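Small press, long table: a talk with the editor behind Jovley Books

By the time I'd found the right door (there are two, and the one with the sign is the wrong one), the editor of Jovley Books had already made tea and cleared a chair of manuscripts. She started the press in a spare bedroom and now runs it from two rooms above a bakery in Eston, and I could have listened to her talk about children's picture books until the shop downstairs closed.

"I came in sideways," she says. "I was an illustrator who kept fixing other people's commas, and one day somebody offered to pay me for the commas."

For years she did both, drawing in the mornings and proofreading at night, mostly for educational publishers. Then a friend handed her a story about a wombat who is afraid of tunnels, which every big house had turned down. She loved it so much that she printed it herself.

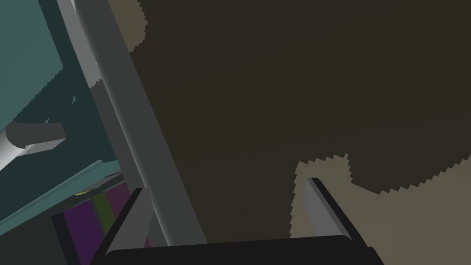 The wombat and the 2,121 copies

The first print run was supposed to be 2,000. "The printer sent 2,121," she says, laughing, "and charged me for every one of them!" They filled the hallway. She sold them at school fêtes, at markets, and out of the boot of her car beside the oval while her son played under-nines cricket. It took 136 markets and school visits to clear the lot -- she kept a tally on the inside of the pantry door, and it's still there.

What strikes me, listening to her, is how much she enjoys the parts that other people grumble about. She loves a page count. A picture book usually runs to 32 pages, and once you take out the title and imprint pages there isn't much room to hide a weak spread. "You can hear it when you read it to a class," she says. "Somebody on the mat starts playing with their shoe. That's your page 19."

So she reads everything aloud, at every stage, to anyone who'll sit still. The colour proofs for the new list were spread over every flat surface when I visited, and she read me two whole books without my having to ask.

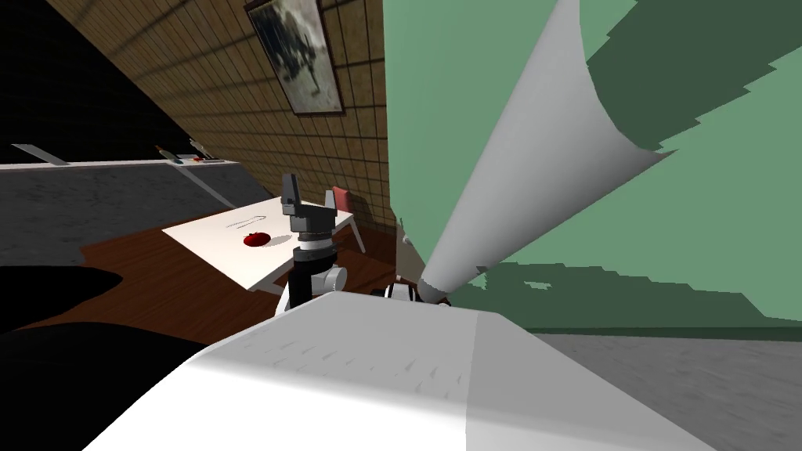 ESTON, February -- The new list has four titles on it, the most Jovley has ever put out in a year. Two are by first-time authors, one is a rhyming book about a ferry, and the fourth is a reprint of the wombat, with the illustrations redone in gouache.

She's honest about how nervous the reprint made her. "I was a much worse painter then, but people are fond of those pictures. A grandmother wrote to me from Besent and said, please don't touch the moon. So I haven't touched the moon."

Submissions open for one month a year, and last time about 110 came in. She reads them all herself, at the kitchen table, with a pencil behind each ear. I asked what makes her sit up. She thought for a while.

"A child who wants something, by the second page. It can be tiny. It can be a biscuit. But I need to know what it is."

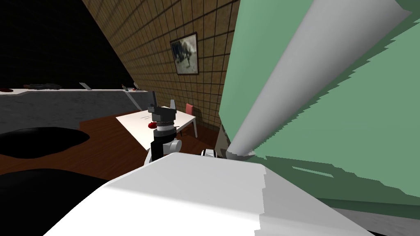 Source: Jovley Books website

And what makes her put one down? Lessons, mostly. She reckons half the manuscripts she sees have been written to teach children to share. "Kids can smell it. They're very polite about it, but they can smell it." She'd also like authors to stop sending notes telling the illustrator what colour the dog is. Leave a gap, she says, and let the artist surprise you.

She has a favourite story on that score. The author of the ferry book had always pictured the captain as a stern old man with a beard. The illustrator, who had never met the author, drew a cheerful woman in enormous gumboots -- and the author rang up in tears, then rewrote the last four lines to get the gumboots in.

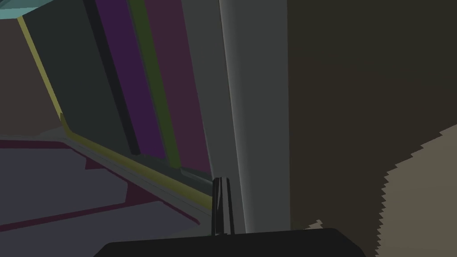
That kind of back and forth is why she has stayed small. Campos, a distributor with a warehouse on the other side of the city, now looks after getting the books into shops, which has given her back her weekends and most of her hallway. There has been talk of a bigger list, maybe even chapter books. She isn't in any rush.

"I'd like to do one for the sevens and eights," she says. "They've just learned to read on their own and they're so proud of it, and then we give them such dull things!" She already has a manuscript in mind, about a lighthouse and a very bad choir, and she went off to find it so she could read me the opening.

It was a good opening. I missed my train, and she put the kettle back on.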